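Traltport Home Handling Group
Minutes, September meeting
Chair: Ülle Dzene. Notes: Ebuka Danladi.

1. Episode count
Welter's sheet gives 3,953 episodes with the hand-held grippers, 700 of them cloth. Ülle asked how many of the 700 are the same motion repeated. Ebuka did not know. Ülle does not accept the total as a measure of progress and wants that minuted.
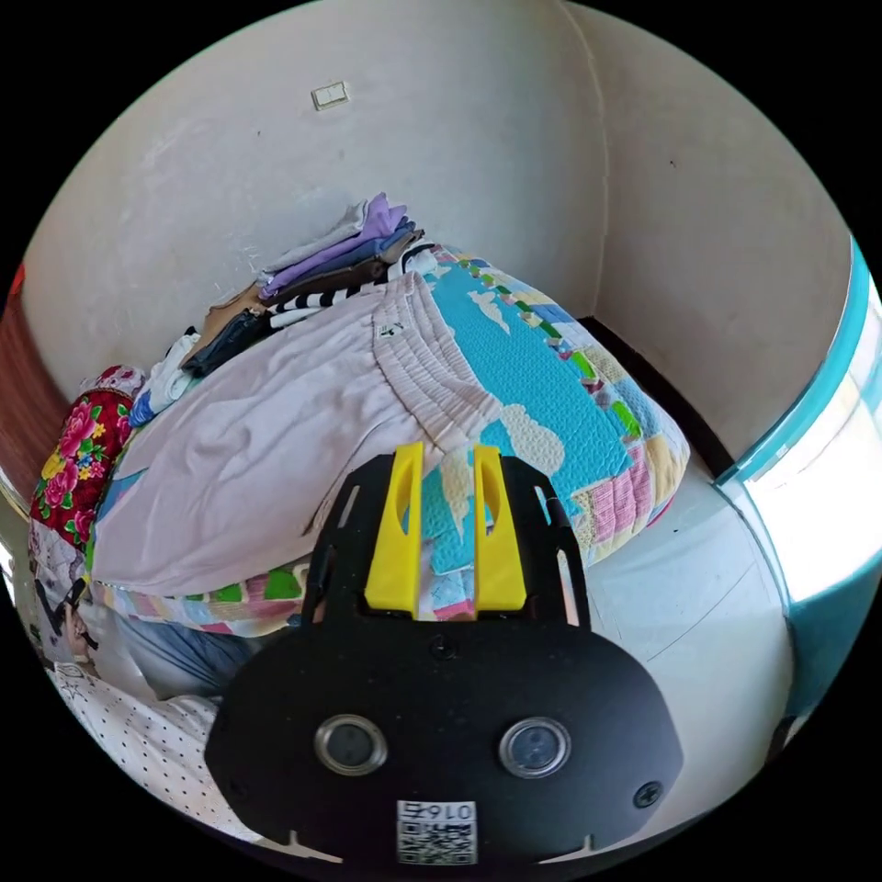

2. Bedroom set
Praston wants 50 more folding episodes from the bedroom. Ülle doubts they will teach the model much about folding. Her view is that it will learn the room. With a patchwork quilt under a pink blanket and clothes stacked against the wall, there is plenty to latch on to that has no bearing on a fold. Ebuka said clutter is what homes look like. Ülle said one cluttered bed is still one bed. Agreed to 4 other rooms before any more from this one.

3. Two-gripper episodes
Ebuka reported that operators prefer working with a gripper in each hand. Ülle asked whether preference had been checked against label quality. It had not.

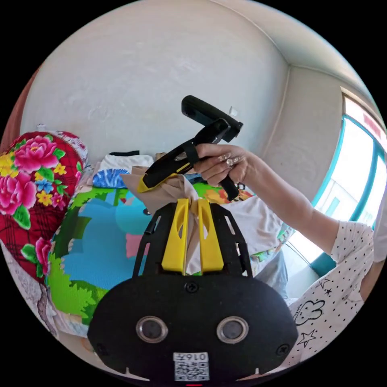 Okonkwo's note claims the second gripper cuts failed grasps, but gives no comparison with single-gripper work on the same items. Claim not adopted. Ebuka to ask for the raw logs and a list of discarded episodes, with reasons.

4. Window light
Brief discussion of daylight washing out part of the view. Praston says augmentation will cover it. Ülle unconvinced. Carried over.

5. Next meeting
3:30, same room. Item 4 first.

Contact the group secretary | © Traltport Home Handling Group | Back to top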